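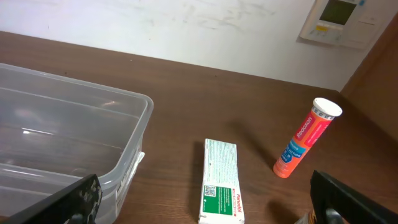 How long should the starter sit before we use it? Until it has doubled and the top has gone slightly domed, five hours in the back room in January, nearer three by the oven.

Notebook – bread bench, Fotness, January

Carrying on from the last page. Rye batch first, then the white.

Rye: same flour as before (Hamdan, dark, the coarse one). 300 g starter, 12 g salt, water a bit warmer than last time. Dough felt tight at first, let go after the second fold. Wrote the water down on the back of a flour bag and the bag has gone out with the rubbish, so no figure. Do it again and write it HERE.

Left it covered overnight on the cold shelf. Surface had a skin on it by 6 am, thin, came off in one piece. Cover was not down at the corner. Wet cloth under the lid next time.

Baked two. First one split down the side, second one fine. Only difference was the cut – went deeper on the second and held the blade flatter. First loaf also went in nearer the door. So two differences. Hm.

Crumb on the good one: even, bit gummy in the bottom third. Cut it too soon, still warm in the middle. Rye wants a full day before cutting, I know this and did it anyway.

White, Hosia flour: new sack, different mill batch from the last one. Drinks less. Using the old recipe gave a puddle. Held back 15 g of water on the second mix and it came together, could probably hold back more. Gluten fine, stretched thin without tearing when I pulled a bit off.

Timings for the white –
mixed 7.10
salt in 7.40
folds 8.10, 8.40, 9.10, then left alone
shaped 11.30
in the oven 1.15

Should have gone in at 12.45. Was on the phone to Hirero about the delivery, see below. By quarter past it was over, poke mark stayed in and didn't come back at all. Baked flat-ish. Tastes good, looks like a cushion someone sat on.

Oven: top element still running hot at the back. Put the thermometer in three places, back left is the worst. Turned the tray halfway and it helped but you lose all the steam when the door opens. Try turning at the point where the steam is let out anyway, then nothing is lost. Obvious now.

Steam – tried the wet towels in a tin insted of pouring water on the stones. Gentler, goes on longer. Crust thinner and shinier. Keep this. The tin needs to go in well before the bread or the towels are still cold when you want them.

Hirero delivery: wrong sacks again, they sent the bleached. They'll swap it. 3,000 paper bags did come, which is the order for the whole spring, stacked in the passage for now. Someone please move them off the floor, it gets damp under the window.

Starter notes. The stiff one is doing better than the runny one in this cold. Runny one smells of nail varnish by evening, hungry. Either feed it twice or keep less of it back. I have started keeping back a spoonful only and giving it five times its weight in flour, smelled right this morning, sweet and a bit like yoghurt. Don't throw the old stuff, there's a jar in the fridge for the crackers.

Crackers: discard, oil, salt, seeds, rolled thin as possible. 12 minutes was right for the edges and too short for the middle. Roll thinner or turn the oven down and give them longer. The ones with caraway went first at tea. The plain ones are still in the tin if anybody wants them.

Also tried a small dough with cooked oats stirred in at the second fold. Sticky, horrible to shape, had to use wet hands and a scraper all the way. But the crumb was lovely, soft and a bit shiny, and it toasted well two days on. Worth another go with drier oats – cook them the night before and leave them spread out on a plate.

To do
– rye again, WRITE THE WATER DOWN
– white with less water, try the early oven time
– check the scale against the big one, I think it reads light under 20 g and thats the salt
– new blades, the last one is dragging
– ask Hamdan if the medium rye comes in small sacks
– oats, dry

Stiff starter fed at 5.20, on the shelf by the oven. Don't move it to the back room untill it has started to rise.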